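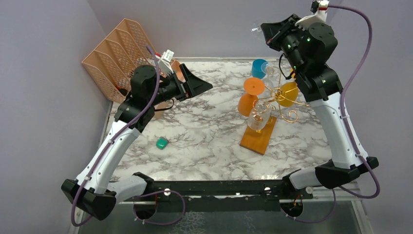
Figure 1. The two-arm station with the mug tree task. The file organizer is at the back left.

Progress report to Miranent, second period
Project: Household chores with two arms
Prepared by the Sarudeck project team

1. Summary

In this period we moved from single object tasks to small household chores. Three chores are now in the test plan: hanging cups on a mug tree, putting papers into a file organizer, and wiping a table. The first is going better than we expected, the second is slow, and the third is not ready to report. We spent less than planned on parts and more than planned on operator hours. The end date does not change.

2. Work done

The operators recorded 1071 demonstrations, of which 300 are for the mug tree. We removed the recordings where the operator stopped in the middle, and they are not counted in these numbers. All recordings were made on the station in Figure 1.

For the mug tree we use mixed drinking vessels on purpose. In a real kitchen the cups do not match. The set has colored cups, clear glass cups and an orange wine glass, which hangs upside down from its foot. Each shape asks for a different grip, and the wire arms of the tree are curved, so the cup must be turned a little while it goes on.

The training was done with Quan, our in-house software. The version from the first period could not use the pictures from both wrists at the same moment. This is now repaired, and the old recordings were processed again.

3. Results

We test every chore in series of 29 attempts, always with a person standing at the stop button. An attempt is good only if the cup stays on the tree after the gripper has opened and moved away. With the colored cups, most attempts in the last series were good. With clear glass the result is clearly weaker. The arm often closes too early, and we believe the cameras do not find the edge of the glass well. The wine glass is between the two.

For the file organizer, the problem is the paper and not the slots. One sheet bends when it touches the plastic, and then the arm pushes it down outside the slot. Thick folders go in well.

Speed is still a weak point. A person hangs a cup without looking much. Our arms need many times longer, and they wait before each contact - this waiting is a safety setting and we do not want to remove it yet.

4. Can it do the chore?

Miranent asked us to answer this question directly in each report. For the mug tree our answer is: partly, on a table we have prepared, with cups it has met before. We would not put it in a home kitchen today. For a shop floor, where the same cup comes again and again, we think it is closer, and the visit to the Hokby store in April should tell us more. Hokby has offered a shelf in the stock room for one Saturday.

5. Problems and risks

The cables on both arms get more wear than we planned for. We changed one cable in this period and ordered spare ones. Delivery is slow.

The light in the lab changes during the afternoon, and the results with glass change with it. Until the new lamps are mounted, we test glass only in the morning.

6. Next period

We will record more demonstrations with clear glass, and start again on wiping. We also want to try the mug tree with cups that were never in the training. We ask Miranent to agree that the money left from parts can be used for operator hours. The updated budget table is sent separately.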